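Destination Charges Belong in the Price

By Shahab Tabrizi
March 17, 2018

The window sticker on a new car is one of the more carefully regulated pieces of paper a household will ever handle. It lists the base price, the options, the fuel economy and the place of final assembly. It also lists a destination charge, which is added near the bottom, after the reader has already formed an opinion of the price from an advertisement that left it out.

My position is that the charge should be folded into the base price and should stop existing as a separate number anywhere a buyer can see it. I have held this view for a long time, and the current round of price announcements has done nothing to soften it.

Consider how the number is produced. A manufacturer ships cars from a handful of plants and ports to dealers spread over a continent. The real cost of moving any one car depends on distance, on whether it goes by rail or truck, on how full the load is and on fuel. The charge on the sticker reflects none of this for the individual car. It is an average, set per model line and applied equally to a dealer an hour from the plant and a dealer on the opposite coast. The buyer near the plant pays for part of the haul to the buyer far from it.

I don't object to the averaging. A flat national figure is simple, and it keeps people from driving across three states to save on freight. But once a cost has been averaged over every unit of a model, it behaves exactly like the cost of the paint, the seats or the assembly labor. All of those are in the base price. No sticker carries a line for moving the seats from the supplier to the plant, although somebody paid for that as well.

The usual defense is that the charge is a pass-through. The manufacturer pays the carrier, the dealer pays the manufacturer and the buyer pays the dealer, with no markup at any stage. If that were so, the charge should move with carrier rates. It should fall in a year when diesel is cheap. I have kept price sheets for the compact and midsize segments long enough to have a view on this, and what they show is a number that goes up in small steps, usually at the model year change, and very seldom comes down. It also tends to differ between two vehicles of similar size and weight built at the same site, when they wear different badges. A truck doesn't charge more to carry a nicer badge.

There is a second defense, heard mostly from dealers, that the separate line protects them. Since the figure is printed by the factory, the salesperson can point to it and say it is not negotiable. That is true, and it is a fair description of the problem. A part of the price has been moved to a place where the customer is told not to argue with it.
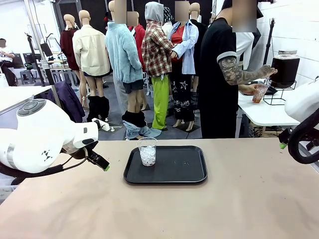
A black serving tray on a beige tabletop, between two white robot arms.

The advertising side is where the practice does the most damage. A model can be promoted as starting under a round figure when no example of it can be bought for that amount by any person under any conditions. The fine print says "excluding destination," and the fine print is accurate. The headline is accurate too, in the narrow sense that the base price is a real number in a real table. A restaurant that advertised its soup without the cost of carrying it to the table would be laughed at, and the carrying would at least be something a customer could choose to do for himself.

With cars, that choice mostly doesn't exist. A few makers will let a buyer collect the car at the plant, and the charge is then generally left in place. I find this the strongest single piece of evidence in the whole matter. If a fee for transport is still due when there has been no transport to the dealer in the ordinary sense, it has become a component of price with a shipping label on it.

Comparison is harder as well. Some publications quote prices with destination, some without, and some change method between paragraphs. A reader who sets two crossovers side by side may be looking at a difference made up entirely of freight. The same thing happens when a new performance trim replaces an old sport package: the reported increase depends on which year's charge was included on which side. I have made this mistake in print, and I have corrected it in print, and I don't think I am unusually careless.

The sums are not small. On an inexpensive sedan the charge can equal the price of an automatic transmission or a full set of driver aids. A buyer will think for a week about whether to spend that much on heated seats and a better stereo, then sign for the freight without a pause. Financed over a long term, it collects interest along with everything else. In many states it is taxed too.

What would change if the line went away? Base prices would rise by the amount of the charge, on every model, on the same day. That is the main reason no manufacturer will go first. The first company to do it would look more expensive than its rivals in every list and search filter while charging exactly the same money. A search tool with a price ceiling would drop its cars from view. I don't blame a product planner for declining to volunteer for this.

It follows that the change has to be made by rule and has to reach everyone at once. The rule can be short. Any advertised price for a new vehicle must include all charges set by the manufacturer that every buyer of that vehicle must pay. Taxes and registration would stay outside, as they vary by location and are set by the state. Dealer documentation fees are a separate argument, and a worse one, and I leave them for another column. Airlines in this country have had to show the full fare, taxes included, for several years. Their advertisements still fit on a page, and people still buy tickets.

The carriers would lose nothing. They are paid under contracts that have no connection to how the sticker is laid out. Dealers would lose a line they can point to, and would gain a shorter conversation at the desk. Manufacturers would keep the same revenue. They would also have some reason to hold freight costs down, given that a more efficient rail yard would now show up as a lower price in the only place shoppers look.

One objection deserves more respect. Alaska and Hawaii are often handled with their own charges, and a single price that covers them would mean either a subsidy from the mainland or a loss. The answer is to permit a regional base price where the manufacturer already sets a regional charge. The advertisement in Honolulu would show the Honolulu price. Advertising is bought by region already, and the websites ask for a ZIP code before they will show anything at all.

Until some such rule exists, the practical advice is dull. Read the last line of the sticker first. When a new model is announced, add the charge from the outgoing one, assume it will go up, and treat the headline figure as a partial sum. I will go on quoting prices with destination included in this column, and readers who write in to say that my number is higher than the one in the press release are correct.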